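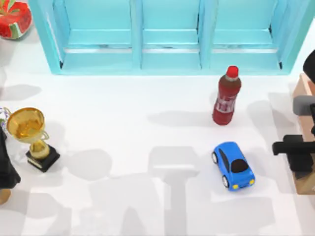 From: Trygve Nordin
To: Kadomwood allotments list
Subject: Re: Slugs, and what to do about the bottom plots

Halvard Wikström wrote:

> Has anyone on the lower side had any luck with slugs this year?
> I put in two rows of lettuce on the plot next to the stream and
> by Monday there was one row, and not much of that. My neighbour
> says wool pellets, my brother says beer, and the chap in the
> garden shop at Fisville sold me a roll of copper tape that cost
> more than the lettuce. I'm also wondering whether it's worth
> growing squash down there at all, or if I should give up and
> put the lot down to potatoes.
>
> Halvard

Hello Halvard, hello all,

Oh, you have my sympathy! I had the plot two along from yours for years before I moved up the hill, and the slugs down there are something else. It's the long grass on the stream bank that does it. They sit in there all day and come over for supper as soon as the light goes.

I tried the wool pellets two springs running. They work quite well until the first heavy rain, then they go flat and the slugs stroll across. Beer traps do catch them (lots of them, and emptying the things is a horrible job) but I never felt I had fewer slugs on the lettuce. I've used copper tape on pots and liked it, but I can't see it doing much for a row in open ground. If you've still got the receipt I'd take it back.

What did help me was going out with a torch. Go at 10 at night, an hour or so after a shower if you can manage it, with a bucket and an old pair of gloves. The first week is grim. One mild night I kept a tally just to annoy my wife with it and got to 588 from the one plot, paths included. After a fortnight of that the lettuce had a chance. I still go out most nights in May, and I quite enjoy it now – you hear the owls, and there's generally somebody else's torch bobbing about up by the gate.

The other thing is to stop sowing lettuce straight into the soil. Start it off in modules at home and don't plant it out until it's a decent size, five or six proper leaves. They'll nibble the outside ones and leave you the middle. Water in the morning as well, if you can get down before work.

As for squash, please don't give up on it! The same rule goes: big plants, planted late, on a bit of a mound so the stems aren't sitting in the wet. I grew Tinau down there, which is a small green one with a very hard skin, and had up to 2 dozen off four plants in a good summer. They kept in the back bedroom till January. I have plenty of saved seed if you'd like some. It may have crossed with my courgettes, so no promises about what comes up.

Potatoes on that side are all right if you stick to earlies. I left a row of maincrop in until October once and nearly every one had a hole in it, with the tenant still at home in several.

Has anyone tried nematodes on a whole plot? I've only done the cold frame, and the price put me off doing more. If three or four of us on the lower side went in together on a big pack it might come out reasonable. They need using up quickly once they arrive, so we'd have to agree a day first.

Halvard, I'll leave an envelope of the squash seed in the tin by the Fjeld Lane gate. It's the one with the dent, underneath the spare string.

All the best,
Trygve
(plot at the top, green water butt)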